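16 décembre 2025

Reçu la cartouche Brolent « 61 en 1 » pour Game Boy. Surprise, elle démarre du premier coup ! Par contre sur les 61 jeux il y a 13 doublons, et la pile ne tient aucune sauvegarde. 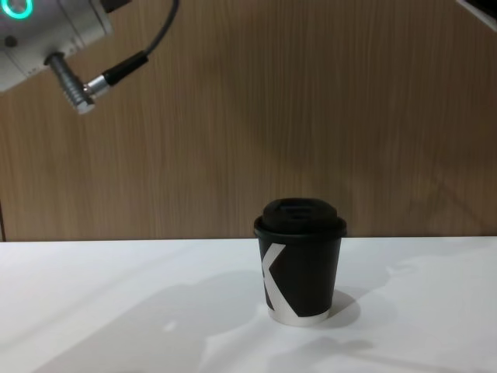

Ouvert le boîtier ensuite – pile soudée de travers, je mesure presque rien aux bornes. J'ai remis une neuve du lot Kermani acheté en juin.

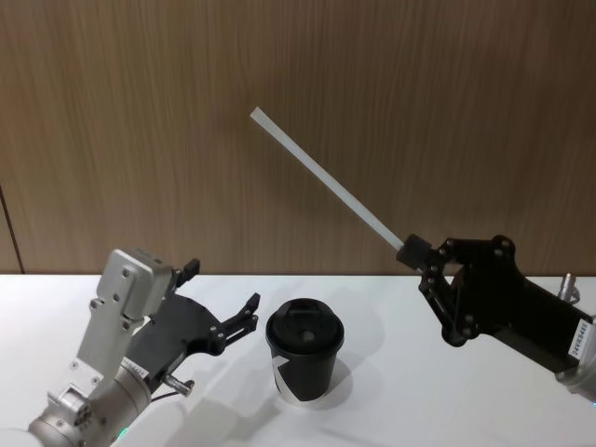
Sauvegardes testées sur 5 jeux, quatre OK, le dernier efface tout à l'extinction (piste : la SRAM). Je reprends demain, avec un café dans un gobelet noir en carton comme celui posé sur la table blanche, et le dumper Benus si quelqu'un me le rend !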